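Keeping the Grip at Plestent

The hand-held grippers at the Plestent workshop are checked before each morning's cooking tasks begin. Hok-lam Liao, who maintains them, examines the finger pads, tightens the mounting screws and wipes the square markers clean.
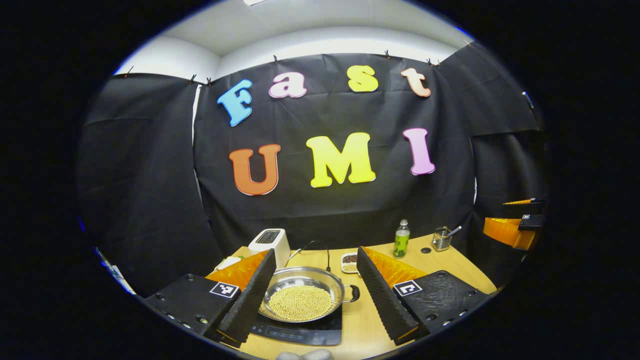

A gripper open over a pan of soybeans on the induction cooktop.

Pads are replaced after 1,000 grasps, or sooner if the surface has begun to split. They are always changed in pairs.

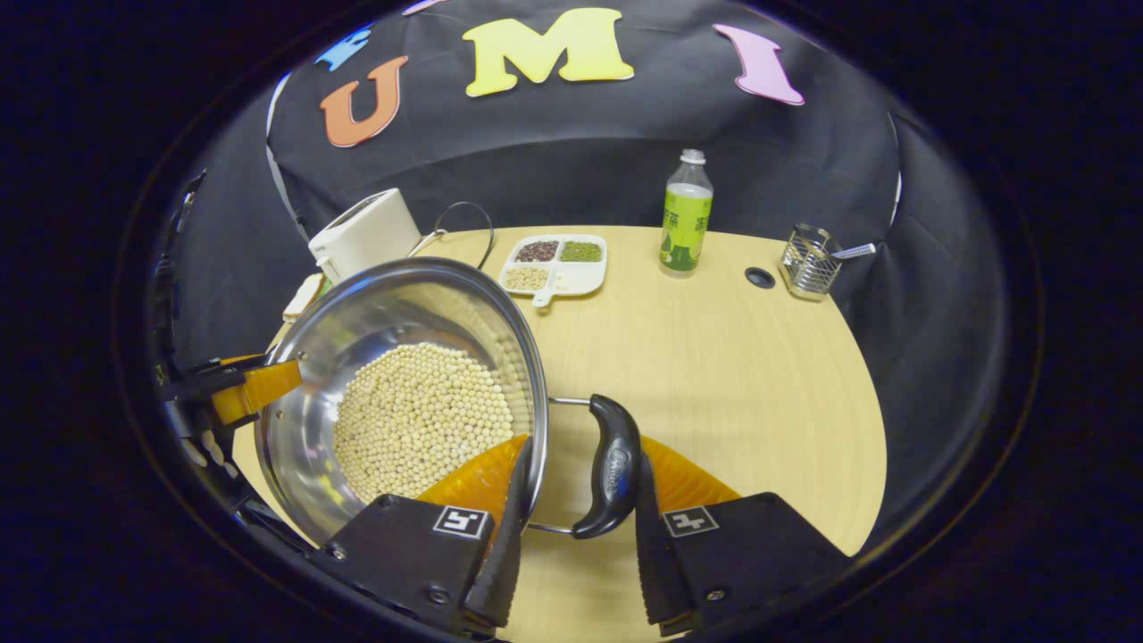 Handles demand closer attention. A gap set 2 millimetres too narrow will scuff the plastic, and Kourosh Abbasi keeps a written record of every adjustment. The next full service is due in November.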